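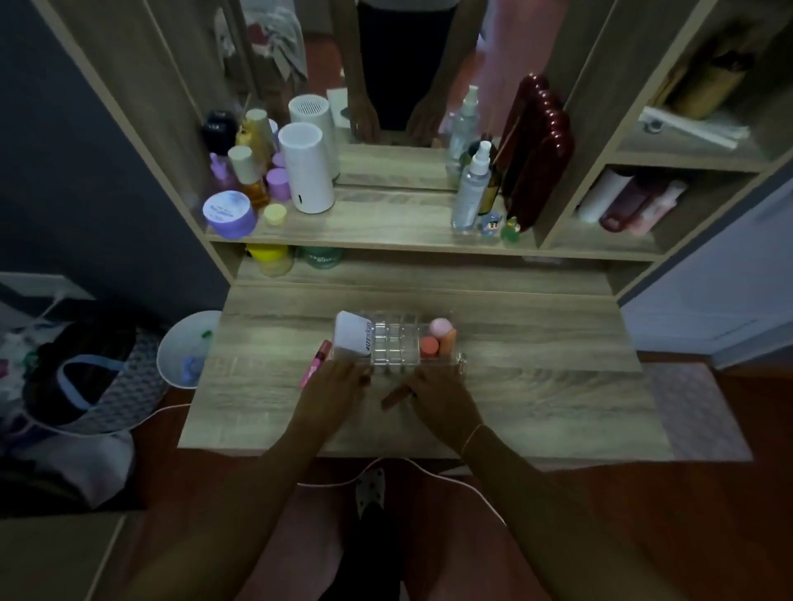 Sorting out the makeup organizer at the vanity desk.

Open day at Luvari: is tidying makeup a fair thing to ask a robot to do?

Rosario Russo

Hi all, hoping somebody has been to one of these before. Luvari is holding an open day in August at their place in Restolden, and you can put in a household job for the afternoon demonstration. They pick 15 from whatever comes in and the arm has a go at each one in front of visitors. You get a two-minute slot, and they'd like a couple of pictures of a person doing the job by hand so they know what they're dealing with.

My neighbours all put down folding towels or loading a dishwasher. I put down the makeup organizer, because it's the job I always leave till last! Lip glosses, tubes, a little sponge, all going back into small clear compartments. It sounds like nothing, but when I started paying attention to my hands I noticed how much the left one does. It's holding the organizer steady half the time, and sometimes it's got a tube pinched in it as well, so it's doing both jobs at once.

What I'd like to know:

Does a clear acrylic box make trouble for a robot camera? I've read that see-through things are hard for them but I don't know if that's old news.

Would it need two arms? The form only says "arm".

Should I bring my own organizer and tubes or will they want to use theirs? I'm fond of a few of those colours and would rather not see them squashed in front of 200 people.

I'm also wondering if it's too fiddly altogether. Standing a tube upright in a slot is quick for me, and then the one next to it wants nudging over, and the shelf behind is full of bottles to keep your knuckles away from. If I should swap it for something easier I'd like to know before the forms close.
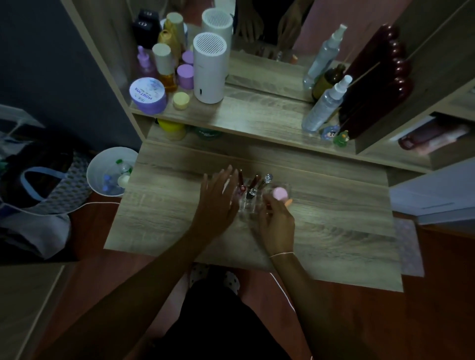

Úna Tierney

Don't swap it! I went last year and the fiddly jobs were the only ones people stayed to watch. The towels went on forever and the room emptied out for coffee.

On your first point, yes, clear plastic can still be a nuisance. The camera sees the desk through it and the edges get lost. At the one I went to they had a clear spice rack, and the woman running the demo stuck a strip of coloured tape along the rim, and after that the arm stopped bumping into it. I'd bring a roll of masking tape and ask if they mind.

For arms, there was a pair on the Fahy bench and a single one by the door. Ask for the pair and put it in writing on the form. With just the one, the box will slide when a tube catches the side — unless they let you put a bit of that rubbery shelf liner under it, and they might.

Definitely bring your own organizer so you know the tubes fit. Fill it with old ones you don't care about. Mine was a tray of buttons and I got 27 out of 30 back, so pack spares.

Oh, and get there before 10, parking is awful.

Brultitico

Depends on the gripper. Soft fingertips, fine. Hard ones will skid on a glossy tube. Email and ask which they're using.

Also, two minutes is tight. I'd have it do a single tube and leave the rest already in their slots. Lay that one down flat with plenty of clear desk around it, and take the shelf bottles out of the setup completely. If there's time left over they usually let you pick a second.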